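Ticket 414: large print will not sit flat / gap at the wood edge
Opened by: Naheed Janjua
Assigned to: Ánh Chu
Location: Notureo workshop, display bench
Priority: Low (changed from Urgent by Ánh Chu)
Status: Open, pending

Naheed Janjua
The big interior print has started to lift along the side nearest the wood. It's the one with the windows, lying sideways because that's the only way it fits. I have pressed it down. It came back up. I have pressed it down with feeling, and it came back up faster. Could somebody look at this before the Cedano people visit on 18 October 2026? They are paying for the bench and may expect the thing on it to be flat.

Ánh Chu
Thanks. Three questions before I walk over. Is it lifting at the corner or along the whole side? Has anything been put under it? And did anybody use glue?

Naheed Janjua
Whole side, worst toward the far end. Nothing under it. Regarding glue, I would like to know what kind of person you think I am.

Ánh Chu
The kind who opened ticket 51.

Naheed Janjua
Fair.

Ánh Chu
Had a look. Two separate problems, as far as I can tell. The print was rolled for shipping and still remembers it. Also, the print doesn't reach the wood. There's a gap, wider at one end than the other, so either the print was trimmed crooked or the wood isn't sitting square. Naturally each of these is being blamed on the other.
Measured the wide end at 10 mm. Didn't bother with the narrow end, where you'd struggle to lose a pencil.
Step 1: rolled the print the opposite way, loosely, and left it overnight with a band on it.

Ánh Chu
Result of step 1: better. The curl is down to something you'd only notice if you had opened a ticket on it. The gap is exactly as it was, having no opinion about rolling.

Xuân Tăng
Passing through. Has anyone checked the light strip that runs down the side of the wood? If that's crooked, the whole thing will look crooked whatever you do with the paper.

Ánh Chu
Checked with a steel rule. The strip is parallel to the edge of the wood. It is the only straight thing in this ticket.

Xuân Tăng
So it's the print.

Ánh Chu
Or the wood has been set down at an angle to everything else. Step 2: nudged the wood over at the wide end. It moved a little and then stopped against something I couldn't see. I'm not going to hit it with a mallet four feet from a supervisor.

Shanthi Mollah
The supervisor appreciates this. For the record, the print came from Zisum, and their cover note says "trimmed to size." It doesn't say whose size. I have asked them.

Naheed Janjua
While we wait, can we just slide the print over to meet the wood?

Ánh Chu
Step 3: tried that. The gap moved to the other side, next to the perforated panels, where it was uglier. Slid it back.

Shanthi Mollah
Zisum replied. The print was trimmed to the drawing we sent in March. I have found the drawing. The bench outline on it is from before we swapped the wood. I would rather not say who sent it, but she has supervisor access to this ticket.

Ánh Chu
Noted with great restraint. Options as I see them:
a) Reprint with a wider margin on the wood side. Zisum quotes 7 working days.
b) Put a dark card strip under the gap and call it a shadow line.
c) Leave it. It already looks like a shadow line.

Naheed Janjua
I vote for the reprint.

Xuân Tăng
I vote for c, and for closing this ticket while we are all still speaking to each other.

Shanthi Mollah
Reprint approved. Until it gets here, no tape on the face of the print, please – the last tape took half a ceiling with it. I will send Zisum a drawing of the bench we have now.

Ánh Chu
Attached. The dark band is the gap, with the wood on one side of it and the print on the other. Left as found after step 3. Setting this to pending until the new print arrives, and please, nobody press on it in the meantime.

Attachment 1 of 1
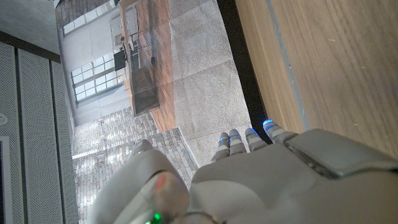

Ticket 414, gap between print and wood, fingertips at the edge.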